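Aluminum bottles: keep them or recycle them?

Forum > Collecting > Bottles and cans

gilmar_m
2024-10-19
Hello all. I collect soda bottles since nine years, mostly glass, and now I have 40 of the aluminum ones too. My question is about storage. My cellar in Gadodham is a little damp in January. Do I need to empty the full ones? I read two opposite opinions and I don't know which one to trust.

Ute D.
Empty them. I lost a full one after four winters, it had a very small hole near the bottom and the sugar went over the whole shelf. The labels of three glass bottles were ruined.

hfroehlich
I don't agree with Ute. A full bottle with the original closure has more value for a serious collector. Of my 96 full ones, two have leaked. I keep them upright in the bedroom closet, where it is dry and the temperature does not change much.

Ute D.
Value for whom? At the Zumden swap meet I saw full and empty ones on the same table for the same price.

hfroehlich
Zumden is a small meet. Go to Åberg and ask there.

gilmar_m
Thank you both. I forgot to say that I care more about the paint than about the price. The red ones get scratched very easily when they touch each other.

doerte_r
For the paint: a cotton sock over each bottle, and no newspaper, the ink can come off on it. Wipe with a soft cloth and lukewarm water only. The thread under the cap is where old syrup stays – use a soft toothbrush there.

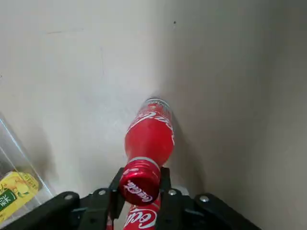
Coca-Cola, red aluminum contour bottle, silver ring at the neck.

The body shape makes them roll when you lay them down, so I store mine standing, with cardboard between the rows.

zane_k
I would not use water near the cap if the bottle is full. Dry cloth is enough for me.

doerte_r
Fair point, mine are all empty. For full ones I would do the same as Zane.

gilmar_m
Then I will empty the doubles and keep one full of each kind, in the closet. Does somebody know how to open them without bending the cap?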